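**Mitau student team logs 1,372 drawer-and-shelf episodes**

19/03/2025 - The robotics project class at Mitau has completed the first collection phase of Prollavik, a student project on household manipulation with a single arm and a two-fingered gripper. The set contains 1,372 episodes, recorded at a gray cabinet with two drawers.

Each episode pairs one written instruction with one object. Packaged snacks make up most of the object list - foil wrappers deform under the fingers and reflect light, and both effects cause errors in grasp estimation. Students set the drawers and objects by hand before each run, following a start sheet generated by a script.

Two control policies are being trained on the data. The first, Bulow, uses 200 episodes per task. The second, Vlad, uses 400 and adds a separate stage for gripper closing force. Both will be tested on the same start positions, with object placement on the cabinet top varied between runs.

The arm holds a foil-wrapped item low in front of the cabinet, with a bag of Kettle chips, a bowl and a chocolate bar on top.
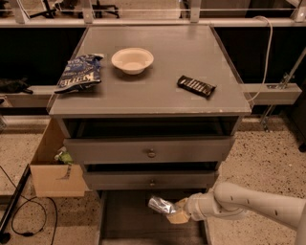
## Next phase

Test runs are scheduled for May. The class will publish success rates per task, along with the start sheets and the gripper calibration files.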